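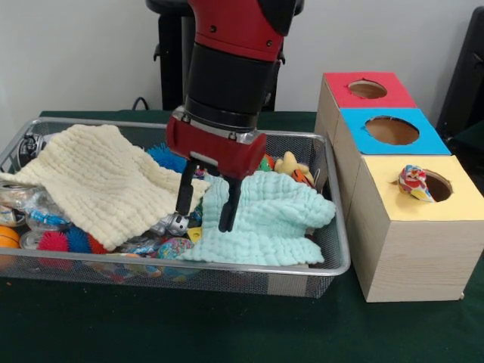

Favel Moth Group

Diary, 22 August 2021

Home at half past six this morning with egg box fibres all over my jumper, slept till ten, and I'm writing this at the kitchen table before I forget any of it. What a night! I've been going out with the group for years and I don't think I've had a better one in August.

We'd had our eye on Tirkine since the spring. It's the damp end of the valley, where the old railway line runs between the alders and then comes out onto a bit of rough limestone grass, so you get the marshy things and the dry things within a short walk of each other. The farmer said yes weeks ago but the weather kept ruining it – clear skies, cold nights, a wind that would take your hat. Last night it was all cloud and hardly a breath of air, and still warm enough at eleven to sit about in shirtsleeves.

Five traps out in the end. Three along the railway, one by the gate and one up on the grass, which meant carrying the generator up the bank between us and stopping every few yards to swear at it. Eun-seong Kwon had brought the Hekitz lamp, and I have to say I was wrong about it. I thought it would be too dim to bother with. It had a brimstone moth sitting on the sheet before we'd finished pegging the corners down.

Sugaring as well! I do love sugaring. Black treacle, brown sugar, a bottle of stout, boiled down until the whole house smells like a pudding, and then painted on the fence posts at dusk. We went along them at ten with a red torch and on the fourth post from the stile was an old lady, great dark wings spread flat, drinking away and taking no notice of us whatsoever. I've only ever seen one before and that was indoors, behind a curtain at my aunt's. A bit further on there was a red underwing with its hindwings tucked away, so you'd have taken it for a piece of bark until it shuffled sideways and flashed the scarlet. Somebody squeaked. It may have been me.

Around midnight we had the food, which was Wang's noodles in the big flask (still hot) and a plum cake that had been sat on in the car. Tawny owls calling on both sides of the line. A hedgehog went through the middle of us, very noisy for its size.

Then a long quiet patch when the temperature dropped and I got a bit dozy, and then first light and the traps to go through, my favourite part. It's lifting each egg tray out and turning it over slowly and not knowing. Large yellow underwings, of course, barging about and upsetting everybody else. Flounced rustics from the trap on the grass. Plenty of square-spot rustics, a few orange swifts, two burnished brass side by side with the light catching them green and then gold. And a canary-shouldered thorn, so absurdly yellow and furry that I'd happily have gone home with only that.

406 moths altogether, which beats our previous best for one night at any site. I added them up twice on the back of the map and Eun-seong did it again from the notebook and got the same. There are a couple of pugs in pots in the fridge that I can't name, and a worn thing from the gate trap that I think is an ear moth of some sort, but it'll have to go down as an aggregate unless a cleverer person than me has a look.

With last night's sheet the group's list for the year goes up to nearly 3000 moths, and we've still got the autumn sallows to come, and the merveille du jour if we're lucky, and then the December moths for anyone willing to stand outside in a bobble hat.

Things to remember: the long extension lead has a split in it near the plug and must not go out again until it's mended. More pots needed, the small ones with the white lids. The gate at Tirkine has to be lifted before it will latch. Let the pugs go tonight, whatever they are, on the ivy by the back wall. Ring the farmer and say thank you, and tell him about the old lady on his fence post.

I've still got treacle on my watch strap.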